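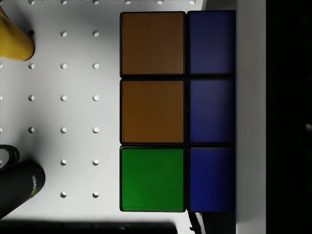
Close-up of the pick area, sim cell.

Buying a tabletop arm cell – FAQ
Updated 3/1/25

Questions we keep getting from departments putting in requests for next year. Short answers. Longer ones, email Brayan Sánchez.

Do we have to simulate before we buy?
Yes. No purchase request goes through without a sim run of your own tasks. Mugs, plates, a drawer, whatever you plan to handle. License is the Gollia one, 391 a seat per month, billed to your group.

Ceiling mount or table mount?
Ceiling, if the room can take it. Leaves the table free. But get the ceiling checked first, and put that in the budget as its own line. Protbridge quotes the arm and mount together, the structural check is never in there.

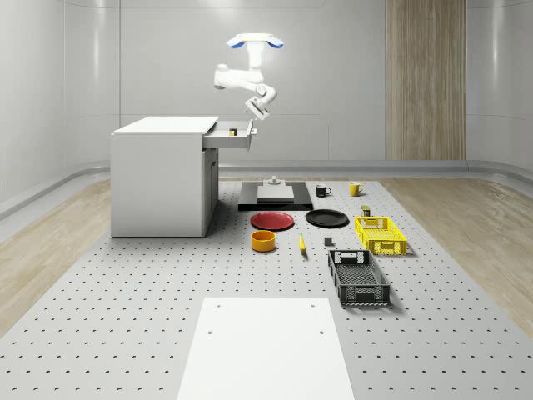 Also think about what sits at the edge of the reach. A drawer has to open toward the arm and still leave room for the wrist to fold over it. Two groups bought the arm first and then had to move furniture. Dont be the third.

What about the table?
Perforated top, please. You will move things, more than you think. Carhuamaca sells them by the section, lead time is 8 weeks. Order it before the arm.

Which objects should we budget for?
Everyday stuff. Crates, bowls, mugs, a food can or two. 678 covers a full set plus spares. Buy the real items to match what you modeled, same sizes, or the sim numbers won't mean much.
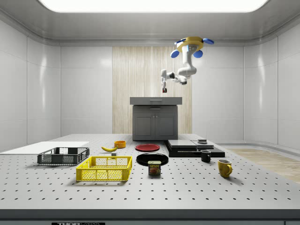
Can we lease?
Arm yes, table no. Fliledetti does three year leases on arms and grippers. Costs more over the full term but comes out of operating money – some of you need that.

How much floor space?
More than the table. Leave a walkway on both sides and room for whatever furniture the task needs. Send a layout with the request, a screenshot from the sim is fine.
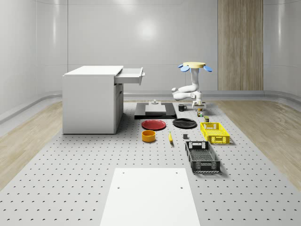

Mark the crates on it too, wherever they'll sit for drop-off. Reviewers ask every time and it holds things up.

Is the gripper included?
Depends on the quote. Read it. Two-fingered is the usual, extra fingertips are seperate.

When's the cutoff?
End of July. Late requests roll to the next round, no exceptions.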